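August, pressing notes, 9 pm

Okay, second batch of the Frerichs walnuts went through the press tonight and I'm much happier with it! Angus Kerr dropped the sacks off at noon and I had them shelled by four (my thumbs are wrecked). Kept the screw slower this time, and the oil came out a paler gold with hardly any of that scorched smell we got on batch one. Yield was 19 bottles, two short of what I'd hoped, but I left plenty in the cake and I'm fine with that.

Kai Reinholz tasted it blind next to the Skanby and picked ours, then changed his mind, then picked ours again. I still get a little bitterness at the back, skins probably. Want to try a light toast at 160 on the next sacks and see if that rounds it off.

Labels: Prullton wants "cold pressed" on the front, so no toasted oil goes to them. Keep the tanks separate!!
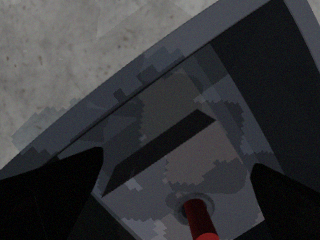
To do next

Let the tank settle, then rack off the top. Ask Angus for more sacks. Wash the filter cloths.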